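„Das Kleine braucht den meisten Platz“

Ein Gespräch über Tabletts, Fäden, Holzstäbchen und weiße Häppchen, die man kaum anfassen darf

Den Tee gibt es bei ihr immer zuerst, und zwar am Fensterbrett, weil auf dem Arbeitstisch grundsätzlich nichts Nasses stehen darf. Ich habe das schnell gelernt, ich hatte meine Tasse nämlich schon in der Hand und war auf dem Weg. „Bitte da drüben“, sagt sie freundlich, aber sehr bestimmt, und dann lacht sie und schiebt mir einen Hocker hin. Seit 14 Jahren macht sie unter dem Namen Ploltik Tischschmuck und kleine Süßigkeiten für Feste, vor allem für Hochzeiten und Taufen in und um Tritidville, und wer einmal bei so einem Fest gesessen hat, erinnert sich vermutlich an die Holzstäbchen mit den hellen, luftigen Bauschen daran und an die Girlanden, die quer über die Kuchentafel hängen. Manches davon darf man essen, Popcorn zum Beispiel oder Baiser, manches ist aus Watte, und das sollte man auf keinen Fall verwechseln, wozu wir noch kommen werden.

Ich wollte von ihr wissen, wie man mit so leichten, empfindlichen Dingen überhaupt arbeitet. Ich selbst bin bei der Weihnachtsgirlande im letzten Winter nach zwei Reihen gescheitert und habe den Rest der Schüssel vor dem Fernseher aufgegessen.

„Dann haben Sie es doch richtig gemacht“, sagt sie. „Aber im Ernst, die meisten fangen mit einer vollen Schüssel an. Da greift man hinein, man wühlt, unten zerbröselt alles, und man nimmt immer das Stück, das gerade oben liegt, egal ob es passt. Ich nehme ein flaches Tablett und lege einzeln auf. Oft liegt da nur ein einziges Teil. Das sieht furchtbar umständlich aus, meine Schwester verdreht jedes Mal die Augen, wenn sie zu Besuch kommt, aber ich sehe, was ich habe, und ich muss nichts zweimal anfassen.“

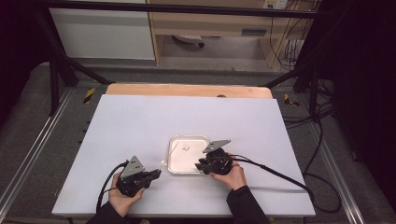 Foto: Ploltik

Ein flaches Tablett mit abgerundeten Ecken, darin ein kleines weißes Ding, daneben ein winziges Stück mit einem dünnen weißen Faden: Für sie ist das schon ein ganzer Arbeitsplatz. Die helle Unterlage darunter ist ihr wichtig, erzählt sie, und sie kommt dabei ein wenig ins Schwärmen, wie andere Leute bei Sportwagen. Lange habe sie auf dunklem Holz gearbeitet, einem schönen alten Tisch, auf dem jeder Krümel sofort auffiel, was sie nervös gemacht habe. Auf Hell werde alles ruhiger, nur finde man die weißen Fäden schlechter wieder. Sie hat sich damit arrangiert.

„Den Faden lege ich immer neben das Tablett“, sagt sie. „Immer. Wenn er drin liegt, rollt irgendwann etwas darauf, man zieht daran, und dann fliegt einem die halbe Mannschaft entgegen. Das ist mir bei einem Auftrag für Echeverría passiert, das ist ein Café drüben an der Uferstraße, ein reizendes Haus, die wollten zur Eröffnung der Terrasse eine Girlande über die ganze Theke haben. Fast 800 Stücke! Ich hatte alles vorsortiert, nach Größe, ich war so stolz. Und dann hing der Faden an meinem Ärmel.“

Was sie dann gemacht hat? Aufgehoben, was noch zu retten war, und neu sortiert, bis weit nach Mitternacht. Die Girlande hing am Ende pünktlich, ein wenig kürzer als besprochen, und im Café hat man es entweder nicht bemerkt oder war sehr höflich. Seitdem trägt sie bei der Arbeit enge Ärmel und hat eine Schere mit abgerundeten Spitzen angeschafft, die an einem Haken an der Wand hängt und dort auch wieder hinmuss. Ich habe sie kurz in die Hand genommen, um sie anzusehen, und gleich einen Blick geerntet.

Überhaupt hat in diesem Zimmer alles seinen Platz, obwohl es auf den ersten Blick gar nicht danach aussieht. In den Schubladen der Kommode liegen Garne nach Stärke sortiert, vom Baumwollfaden, den man auch zum Knöpfeannähen nimmt, bis zu einer Kordel, die sie aus Paltden kommen lässt, wo es noch eine kleine Seilerei gibt. Die Kordel ist teuer, gibt sie zu, und für Popcorn ist sie viel zu dick. Sie kauft sie trotzdem jedes Jahr im Mai, wenn sie ohnehin zum Markt hinfährt, und bindet dann die Schachteln damit zu.

Wir reden eine Weile über die Unterschiede. Popcorn, sagt sie, verzeihe wenig. Man müsse es nach dem Aufpoppen einen Tag offen stehen lassen, damit es zäher werde, frisch zerspringe es an der Nadel. Süßes Popcorn kommt ihr gar nicht auf den Tisch, weil es klebt. Baiser wiederum lasse sich überhaupt nicht fädeln, höchstens mit einem Loch, das man vor dem Backen hineindreht, und auch dann gehe einiges zu Bruch. „Ich backe immer viel zu viel davon, und das ist der angenehmste Teil meines Berufs“, sagt sie und zeigt auf eine Blechdose, die sie mir schon zur Begrüßung hingestellt hatte und die inzwischen deutlich leerer geworden ist. Watte sei geduldig, aber sie fussele, und sie dürfe auf keinen Fall auf dasselbe Tablett wie das Essbare.

Hier wird sie tatsächlich streng. Es gibt bei ihr Tabletts für das eine und Tabletts für das andere, und auf der Unterseite klebt jeweils ein Punkt, grün oder rot. Einmal habe ein Kind auf einer Taufe in einen Wattebausch gebissen, erzählt sie, es sei nichts passiert, das Kind habe nur sehr beleidigt geschaut, aber ihr sei den ganzen Nachmittag schlecht gewesen vor Schreck. Seither steht bei jeder Lieferung ein Kärtchen dabei, und auf einer Kuchentafel gibt es von ihr entweder nur Essbares oder gar nichts Essbares.

Bleibt die Sache mit den Stäbchen. Da hatte ich mir, naiv wie ich bin, vorgestellt, man nehme das weiche Teil in die linke Hand und das Stäbchen in die rechte und stecke das eine auf das andere. Sie schüttelt den Kopf, noch bevor ich den Satz zu Ende gesprochen habe. „So drücken Sie es platt. Sie halten es ja unwillkürlich fester, sobald Sie stechen. Bei mir bleibt alles liegen, und das Stäbchen kommt von oben, ganz senkrecht. Ich schaue es mir vorher an, ob es gerade ist und ob es keine Splitter hat. Und ich suche mir bei jedem Stück die kleine Mulde, die haben ja viele in der Mitte, und da will ich hinein. Außen am Rand reißt es auf.“

Sie kauft die Stäbchen unbehandelt und in großen Bündeln, und ein Teil davon ist krumm, das sei eben so bei Holz. Die krummen kommen in ein Einmachglas, und im Frühjahr stützt sie damit ihre Tomatensetzlinge. Die geraden reibt sie mit einem trockenen Tuch ab. Ich durfte das auch eine Zeit lang machen, es ist eine überraschend schöne Beschäftigung, man kommt dabei ins Erzählen, und ich glaube, ich habe an dem Vormittag mehr über meine Familie preisgegeben als sie über ihre.
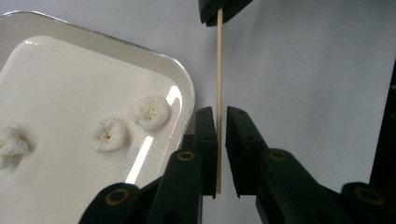 Man könne sich die ganze Mühe mit dem senkrechten Stäbchen doch sparen, kam es aus dem Nebenzimmer, wenn man die Häppchen einfach lege und die Stäbchen daneben in ein Glas stelle, dann spieße sich jeder selbst auf, was er haben wolle, und es gehe auch nichts mehr kaputt.

Sie hat darauf erst einmal gar nicht geantwortet, nur das nächste Stäbchen abgerieben. Offenbar führen die beiden diese Unterhaltung öfter. „Das haben wir ausprobiert“, sagt sie schließlich, zu mir gewandt, aber laut genug für nebenan. „Auf einem Sommerfest. Die Leute haben mit den Fingern gegessen, und die Kinder haben mit den Stäbchen gefochten.“ Von nebenan kam ein Lachen, und dann wurde dort ein Schrank zugemacht.

Ganz von der Hand weisen will sie den Einwand trotzdem nicht. Für kleine Runden zu Hause, meint sie, sei ein Tablett mit ein paar hellen Häppchen darauf völlig genug, mit Luft dazwischen, damit man jedes für sich greifen könne. Sie mag es, wenn die Stücke verschieden groß sind. Früher habe sie alles Ungleiche aussortiert, jedes zu dicke, jedes schiefe, und am Abend habe die Tafel ausgesehen wie aus der Fabrik. Heute lege sie die großen an den Rand und die kleineren dahin, wo noch Platz sei, und denke nicht weiter darüber nach. Sie mag auch glänzende Tabletts lieber als matte, wegen des Lichts, das am Rand entlangläuft, obwohl man darauf jeden Fingerabdruck sieht und sie deshalb ständig am Wischen ist.

Ob sie einen Rat hat für Leute wie mich, frage ich, also für Leute, die bei der zweiten Reihe aufgeben. Da überlegt sie lange und gießt uns erst noch Tee nach, am Fensterbrett natürlich. „Kürzere Fäden“, sagt sie dann. „Alle nehmen viel zu lange Fäden, weil die Girlande ja lang werden soll. Nehmen Sie einen Faden, so lang wie Ihr Arm, und knoten Sie die Stücke hinterher zusammen. Den Knoten sieht man nicht, der verschwindet zwischen dem Weiß. Und eine stumpfe Nadel, und gutes Licht. Wenn Sie merken, dass Sie anfangen zu schimpfen, dann gehen Sie eine halbe Stunde raus.“

Sie selbst geht dann in den Garten hinter dem Haus, manchmal auch nur bis zur Haustür, um zu schauen, ob die Post schon da war. Für den Herbst hat sie wieder eine größere Bestellung angenommen, eine Hochzeit in einer Scheune, bei der von jedem Balken etwas herunterhängen soll. Wie viele Balken es sind, hat sie vorsichtshalber noch nicht gefragt. Zum Abschied bekomme ich die Blechdose mit, die Dose möchte sie aber bitte zurück.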